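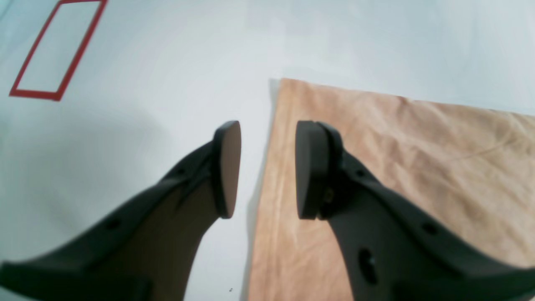 Reading time: 4 min

Section 3: Folding short-sleeved T-shirts on the flat table

Applies to: Brosaditz flat folding table, white top
Prepared by: Leonie Goodwin
Checked by: Ultan Ó Súilleabháin
Issued: Sep 4, 2023

3.1 Scope

The procedure covers plain, short-sleeved knitted T-shirts in adult sizes. Long-sleeved garments, shirts with buttons and anything with a hood are dealt with in Section 4. Children's sizes may be folded in the same way, but the final fold is left out.

The layout used throughout is the sideways layout. The collar faces left, the hem faces right, and one sleeve points towards the front of the table. Left, right, front and back are given from the position of a person standing at the front edge.

3.2 Preparing the table

1. Wipe the top with a dry cloth. If it has been washed down, leave it until no damp patches remain.

2. Check the surface for lint, loose threads and tape residue. Residue will drag on knitted fabric and pull the lower layer out of line.

3. Keep any marked outline on the top clear. Do not lay a garment across it while sorting.

4. Place the garment stack to one side, within reach but not on the top itself.

Caution: Do not use spray polish on the table. A treated top is too slippery for the sideways layout, and the garment will creep towards the front edge during the second fold.

3.3 Laying out the garment

1. Take one T-shirt from the stack. Check that it is right side out and that both sleeves have been pulled through.

2. Lay it on the table with the collar to the left. The side seam nearest the back should run parallel with the back edge of the top.

3. Bring the hem square. It should form a straight line from back to front on the right-hand side.

4. Smooth the body from the centre outwards with the flat of the hand. Light creases are acceptable at this stage. Folds thick enough to feel through the top layer are not.

5. Check the front sleeve. It may lie on the table or hang slightly over the front edge, provided the body stays flat.

Note: Freshly dried garments hold a twist along the side seam. Lift the hem, shake once and lay it down again. Pressing the twist flat fixes it in place.

Note: Light-coloured fabrics are harder to line up on a white top. Use the shadow at the edge of the cloth as a guide, or lower the room light until the edge can be seen clearly.

3.4 Reference points

Four points are used in the steps that follow.

Point A: the back left corner of the layout.
Point B: the back right corner, at the hem.
Point C: the front right corner, at the hem.
Point D: the front left corner of the body, not counting the sleeve.

With the back sleeve turned in, A and B are the two ends of one long edge. That edge is held at both ends whenever the garment is moved or straightened. Holding it at one end only lets the collar swing round and the layout has to be started again.

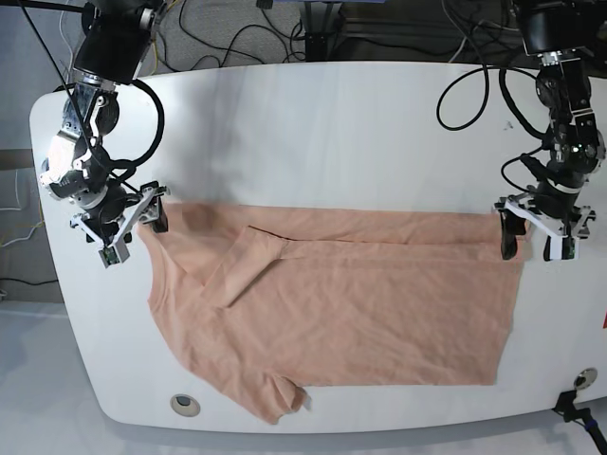 3.5 First fold: back sleeve

1. Hold the body flat near the collar.

2. Take the back sleeve by its cuff and turn it over onto the body. The fabric forms a flap with a sloping edge.

3. Check that the cuff has not rolled under. A rolled cuff leaves a ridge that will show through the finished fold.

4. Smooth the flap away from the long edge.

5. Take hold at A and B and draw the edge straight with light, even tension. The flap should stay where it was placed -- if it lifts, the tension is too high.

The neckline should now form a shallow curve on the left of the layout. It need not be perfectly flat, and a slight roll in the collar rib is normal in garments that have been worn and washed several times. What matters at this point is the line from A to B.

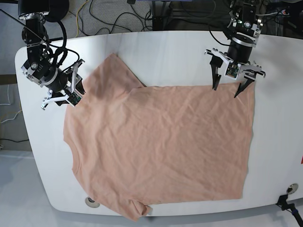 If the line bows in the middle, release both ends, smooth the centre of the body and take hold again. Do not try to remove the bow by pulling harder, as knitted fabric will stretch and then spring back once the garment has been stacked. Jersey with elastane needs more care than plain cotton and should be drawn out in two short pulls.

3.6 Second fold: lengthwise

1. With A and B held, lift the long edge just clear of the table.

2. Carry it forward over the body, keeping both ends at the same height.

3. Lower the edge until it lies along the front side of the body. A meets D, and B meets C.

4. Release A first, then B.

5. Smooth along the new fold from the collar to the hem.

A mismatch of up to 2 cm between the layers is acceptable at the hem. At the collar the layers will never match exactly, owing to the shape of the neckline, and no correction should be attempted.

Caution: Do not drag the edge across the body. Dragging carries the sleeve flap along with it and bunches the fabric in the centre.

3.7 Third fold: front sleeve

1. Take the front sleeve by the cuff and turn it back over the body.

2. Line up the fold of the sleeve with the front edge of the layout.

3. Smooth any crease at the tip of the sleeve. The garment should now be a long strip with no fabric sticking out on the front side.

3.8 Final fold and stacking

1. Bring the hem end over to meet the collar end.

2. Turn the folded garment so that the collar is uppermost, and press once with the flat of the hand.

3. Move it to the Nilier tray with the last fold facing outwards.

4. Stack no more than 20 garments in one tray. Heavier cottons will reach the rim sooner -- stop there, whatever the count.

Note: If Pistel sleeves are used for storage, allow the garment to lie flat before sleeving. Fabric packed straight from the table may open slightly inside the sleeve.

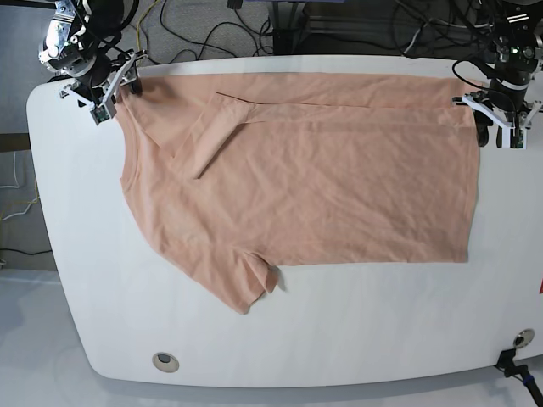 TROUBLESHOOTING

Layout slides forward during the second fold
Check the top for polish or fine dust. Wipe and repeat from 3.3.

Sleeve flap opens when the long edge is lifted
The flap was not smoothed, or the edge was raised too high. Lay the garment flat and repeat 3.5, steps 2 to 5.

Diagonal ripples across the body
One end of the edge is further forward than the other. Release the hem end only, smooth towards the hem and take hold again.

Finished fold is wider at the hem than at the collar
Normal for flared cuts. For straight cuts, check that the hem was squared before the first fold.

Ridge visible on the upper face
Unfold as far as the sleeves and look for a rolled cuff.

Garment will not lie flat after two attempts
Set it aside for pressing. Pressing settings for 100 per cent cotton are given in the Stankevičius press guide, under light knits.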